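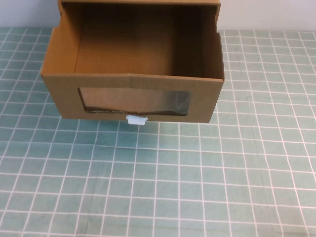
Figure 1. Cardboard drawer with clear front window and white pull tab, on the grid cloth.

3.2 Evaluation of the Kaketti drawer task kit

Amparo Lozano
Submitted 09/07/2024

The Kaketti kit is sold by Hisport as a low-cost manipulation task for small robot arms. It consists of a cardboard drawer and housing, a printed cloth, and a task sheet. The purchase price was 30 euros. The purpose of this section is to establish whether the kit is suitable for repeated trials with the Pletau arm used in the rest of the project.

Setup
The cloth was laid over the bench and the drawer placed at the back against the wall. The arm was fitted with its standard parallel fingers. The controller was left at the settings given in Section 2, with the pull speed limited to 30 mm/s. The drawer was empty in all trials. The grid on the cloth was used to return the drawer to its start position by eye.

Procedure
Each trial consisted of one approach, one grasp of the pull tab, and one pull. A trial was counted as a success if the drawer came forward and the tab was still held at the end of the pull. The kit was run for 80 trials in June, all under the same ceiling lights.

Results
The arm succeeded in 67 of the 80 trials. Most failures were slips off the tab. The tab is short and slightly glossy, and it sits at the bottom edge of the front panel, which leaves little clearance between the lower finger and the cloth. Raising the approach height by 2 mm removed finger contact with the cloth but did not reduce slips.

The depth camera gave unreliable readings on the window. The plastic sheet reflects light, and the point cloud in that region had holes. Tab detection was therefore run on the color image alone.

Build quality
The corners fold cleanly. The window cutout is less exact: its lower edge is wavy and the inner layer of the corrugation is exposed. This had no effect on the trials. The cloth does not lie fully flat, and creases shifted the grid enough to require a check before each block of trials.

Assessment
The kit is adequate for pull tasks with a light drawer. It is not recommended for force measurements, as the housing moves unless it is taped down. The task sheet gives no tolerances. A replacement tab with a rougher surface is being printed and will be tested in Section 3.3.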